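2021-10-09, Karnside, back bench

Iron gall ink, batch 14. Started before lunch, which was a mistake, as the kitchen end of the building now smells like a wet shed and I am being blamed for it.

Carrying over from last entry: batch 13 went moldy in the jar. Gray fur, a good thick coat of it, quite handsome. Abimbola asked if she could keep it. No.
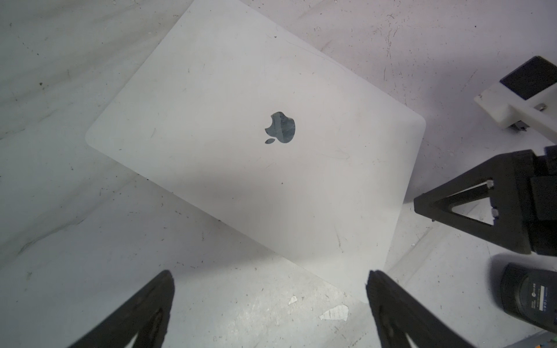
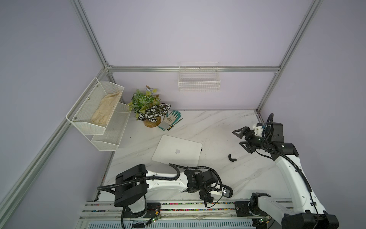 Recipe for 14, written out in full this time because last time I wrote "as usual, bit less gum" and then spent a morning trying to work out what I had meant by either half of that.

- Oak galls, cracked, 16 g
- Rainwater, 292 ml (the beaker said so, I was aiming for 300 and knocked it)
- Ferrous sulfate, 4 g
- Gum arabic, same as batch 11
- One clove, for the mold, on Yakubu's advice

Looked up batch 11 for the gum. The page has a ring of batch 11 on it, exactly over the number. I can make out a decimal point. Used a level teaspoon and wrote TEASPOON on the lid in pencil.

Galls are from the bag Yakubu Akinola brought in back in March. Good ones: small, heavy, most with no exit hole. The ones with holes are supposed to be weaker in tannin, the wasp having moved out and taken the deposit with it. I have read this in three places and they all seem to be copying one another, so at some point somebody should test it. I put the holed ones in a separate bag marked HOLES. Abimbola thought this was a label for the bag's condition and threw it out, so that test is postponed.

Crushed with the big pestle. Pieces, no powder. Batch 9 was powder and it took two days to filter and still wrote like gravy. Soaked the pieces in the rainwater on the windowsill with a saucer over the top. Plan is to leave it alone. I stirred it twice in the first hour, so the plan is going about as expected.

**The rusty nail question**

Yakubu maintains that his grandfather made perfectly good ink with nails and vinegar and never weighed anything in his life. I believe this. I also believe his grandfather's letters are now mostly lace, and Yakubu sort of conceded that when I asked to see one. Excess iron, excess acid, and the writing eats its way out of the paper. The old ledgers upstairs have pages where you can lift the words out with tweezers, if you're the sort of person who would, and I was only checking the once.

So the ratio matters. Four to one, gall to iron, by weight, is where I've settled after the bad run in spring. It's on the low-iron side. The color comes up slower and never gets to that really nasty black, but the test strips from batch 6 are still in one piece and the ones from batch 5 (two to one, because I was in a mood) have gone brown and crackle if you fold them.

**Paper**

Three papers on test:

1. Druretti laid, cream. Expensive. Takes the ink beautifully, no feathering, hairlines stay hairlines. I resent how good it is.
2. Skuduver cartridge, the cheap pad. Feathers a little at the downstrokes. Perfectly fine for anything you don't want to look at.
3. Photocopy paper out of the office tray. Feathers like an actual bird. Goes through to the next sheet, and on one occasion the one after. Kept in the test because this is what people will use whatever we tell them.

Strips cut and labeled in pencil on the back. PENCIL. Batch 8's strips were labeled in batch 8, and batch 8 faded. There is now an envelope of blank paper in the drawer which I'm told is data.

Pens: the Holst dip nib for everything, same one, wiped between strips. It has a slight catch on the upstroke that I've stopped noticing and visitors complain about. Do not use a fountain pen. Abimbola Briggs used a fountain pen on batch 10, her own, and she still carries it around in her bag and uncaps it now and then to see whether it has forgiven her.

**What I expect**

Pale on the nib, more or less weak tea, then darkening on the page over a day or so as it takes up air. I'd like to see it legible while wet this time. Batch 12 went on so pale that I wrote the same line over itself and only found out after lunch. A pinch of logwood would fix this and everyone who sells the stuff does it, and I'm holding out on grounds I can no longer remember clearly. Probably vanity. If 14 is as pale as 12 I'll add logwood to 15 and say nothing.

**Light test, older strips**

Pulled the window card down and had a look. Half of each strip has been under foil since spring, the other half facing the sun, or what Karnside calls the sun.

- Batch 6: hardly any difference across the foil line. Slightly warmer on the exposed side if you tilt it. Pleased.
- Batch 7: clear line, exposed side gone to a ginger brown. I've no idea why, it's the same recipe as 6 with a different jar of gum. Suspect the gum. Suspect the jar. Have thrown out both.
- Batch 9: the gravy. It's thick enough that light has not got in.
- Batch 11: card says 11, strip says 12, handwriting is mine on both. Leaving it up and calling it "11/12" for now.

Foil tape is peeling at the bottom corner of the card. Replaced with the blue tape, which peels sooner but which we have.

**Cleaning up**

Ferrous sulfate crystals have gone pale and crusty round the neck of the jar. Scraped the crust off and used the green ones from underneath. Lid needs a new seal. Ordered one last time too, and got a box of very nice jam jar lids that fit nothing we own; they're on the shelf over the sink if anybody makes jam.

The stain on the draining board is batch 2 and isn't coming out. Lemon juice turned it pale for an afternoon. Please stop trying, whoever is trying, the patch round it is now cleaner than the rest of the sink and draws the eye.

**To do**

- Strain the galls through muslin, squeeze, then strain again through a coffee filter. Buy coffee filters. Buy them separately from the coffee ones.
- Iron in after the straining, then gum, then leave with the lid ajar.
- Ask Yakubu whether the clove goes in whole. It's in whole at the moment, floating.
- Cut more strips of the Druretti, narrower this time.
- pH paper is out of date. Use it anyway and write down that I did.
- Abimbola wants a small bottle for her place cards. Give her batch 6.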